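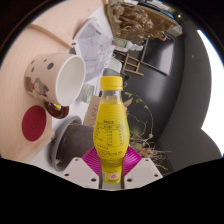

Chapter 12
Reading the Label

A small bottle of yellow drink has little room for print, yet much is expected of it. The nutrition table must share the surface with larger lettering and an emblem — and a curved side makes each line harder to read.

This chapter explains how such tables are arranged. Students will compare serving sizes, convert amounts for a 340 mL bottle, and relate them to a daily intake of 2,000 calories. The Heltonen exercises follow Section 2.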